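The 86 and the transfer at Rivera

Filed under: Getting Around, Buses and Trams

The 86 has been my bus for most of my working life. It used to run from the Hukach loop all the way to Skirnorgate station, one seat, no changes. In April the agency split it. The 86 now ends at Rivera and you get on the 73 for the last stretch. I said at the time I would give it a fair go before writing anything, and I have now ridden it both ways through the end of one school term and the start of another.

The reason given for the split was reliability. The old 86 crossed the rail line at grade just past Rivera, and if the boom gates were down for a freight train the bus sat there. One stuck bus would catch the one in front of it an hour later, and people at the Hukach end would see two together and then a long gap. I have stood in that gap plenty of times. So the idea of cutting the route on the near side of the crossing made sense to me, and it still does.

The Hukach half is better. My morning bus has left the loop on time most days, and the driver doesn't have to race to make up minutes down the hill. Leonora Lumbao, who drove the 86 before she moved to the depot office, told me the drivers like it too. They get a proper break at Rivera now, with a washroom, which they never had at the station end.

The 73 is where it comes undone. It still crosses the tracks, so all the lateness that used to be spread along the whole route is packed into one short piece of it. The timetable allows four minutes to change. That is enough if both buses are on time and you can walk at a normal pace. The two stops are on opposite sides of Altance Road, with one signal between them, and the signal is slow.
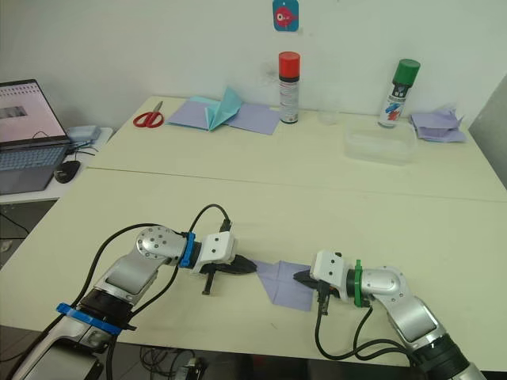

Lavender paper held between two grippers.

I wrote to the agency about the stops. Rodel Lagman from their planning office wrote back, and I will say he answered the question I asked. Moving the 73 stop to the near side would mean the bus turning right across traffic with no arrow, and the city controls the signals, so an arrow has to go through the city. He said a request was in. He didn't have a date for it.

In the meantime there is a cheaper fix, and it would be to hold the 73 when the 86 is in sight. Drivers can see each other across the road. Some of them do wait already, mostly the older ones, but it isn't in their instructions and I don't blame the ones who go when the clock says go. A two minute hold in the peak would cover nearly every missed connection I have had.

The other thing is the fare. A transfer is free if you tap on within the window, but the reader at the front of bus 3000 has twice charged me a second fare. I got the money back both times by phoning. If you ride that one, check your balance afterward.

One more for the evening riders. The last 73 from Skirnorgate now leaves before the last train gets in. Under the old timetable the last 86 waited for it. If you come in on that train you have to walk to the north side and take the 502, and that goes as far as Rivera by the long way, past the hospital. It works, but there's no sign telling you so, and I only found out from another passenger.

The next timetable change takes comments until 7th August. The form is on the agency's site and there are paper copies at the Rivera counter. I have asked for the hold and for the late 73. If you use the 86 it would help to put your own stop and the time you travel, as Mr. Lagman said those are the comments they can use.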